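Accueil > Maison > Cuisine > Petits ustensiles > Essais

Janvier — par Beathag Drummond

La balance Ulto de Durnell, après deux mois de pain

J'ai longtemps pesé ma farine au verre doseur, comme ma mère, et je ne m'en portais pas plus mal. Mes pains étaient un peu capricieux, voilà tout, et dans la famille on les mangeait quand même avec du beurre salé. Et puis je me suis mise au levain, un soir de pluie, avec un livre qui parlait en grammes à toutes les pages, et il a bien fallu s'équiper. J'ai donc acheté la Ulto, la petite balance plate de chez Durnell, à la quincaillerie de Clumstead (où l'on m'a gentiment laissée l'essayer sur le comptoir avec un sachet de vis !).
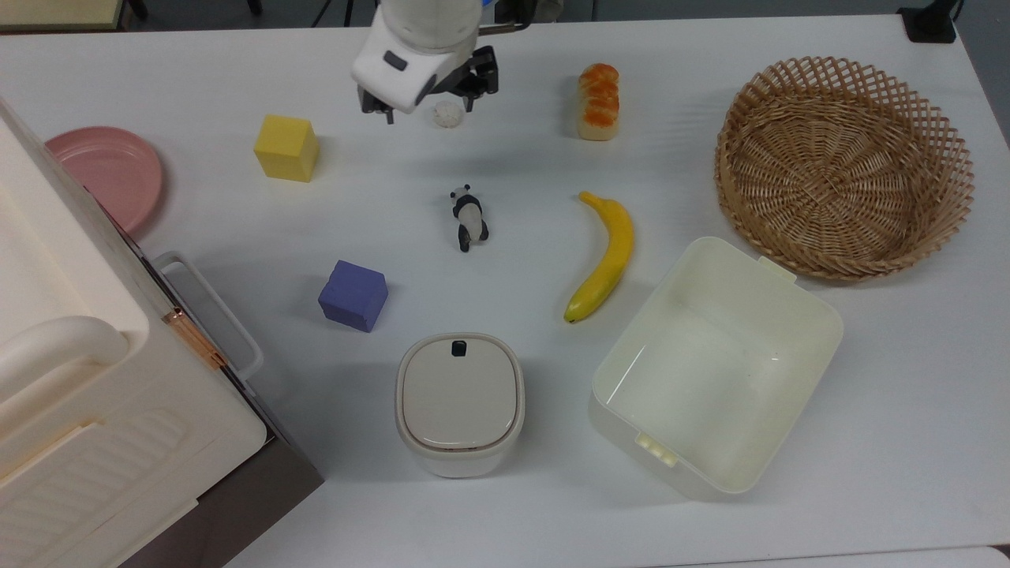
Premier bon point, elle s'allume tout de suite. Mon ancienne balance demandait qu'on appuie trois fois en serrant les dents, alors que celle-ci répond au doigt, même fariné. Le plateau se retire et se passe sous l'eau, et les chiffres sont assez gros pour que je les lise sans mes lunettes, sauf quand je pose dessus mon grand saladier en grès, qui déborde et cache l'écran. Il faut alors se pencher, ou soulever un peu, et recommencer la tare. C'est agaçant, mais on s'y fait.

Côté précision, j'ai vérifié avec les vieux poids en laiton de ma tante : 100 grammes tombent juste, 500 aussi. Pour le sel et la levure, c'est moins glorieux. Si l'on verse tout doucement, la balance ne bouge pas, puis saute d'un coup à 2 grammes. Je mets maintenant le sel dans une coupelle à part et je pose le tout ensemble, et le résultat me paraît fiable.
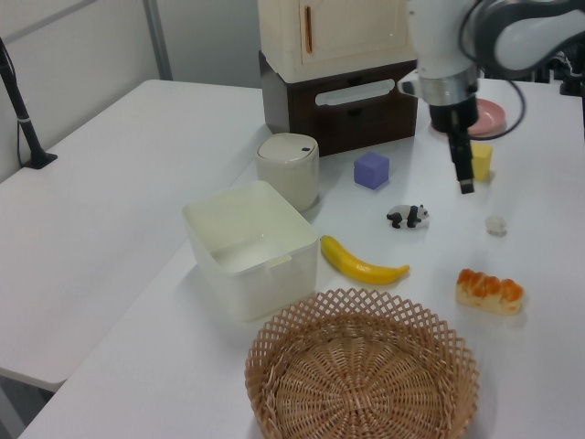

L'arrêt automatique est mon vrai reproche. Il arrive trop vite, toujours au moment où je cherche le seigle au fond du placard, et la tare est perdue. La Purves que m'avait prêtée ma voisine attendait bien plus longtemps — mais elle était lourde comme une enclume et ne rentrait dans aucun tiroir. La Ulto se glisse debout entre deux planches à découper et je la sors presque tous les matins, pour le pain, pour le café, et même une fois pour affranchir une lettre.

Au bout de deux mois, je n'ai pas changé les piles. Je la rachèterais volontiers, en espérant que Durnell pense un jour aux gens lents comme moi.

Commentaires

Maïté : Même souci d'arrêt chez moi. Je tapote le bord du plateau de temps en temps, ça la tient éveillée !

Loulou29 : Est-ce qu'elle passe en millilitres ?

Beathag Drummond : Oui Loulou, bouton de gauche, appui long. Je ne m'en sers que pour l'eau.

Gwen : Et la recette du pain au seigle, c'est pour quand ?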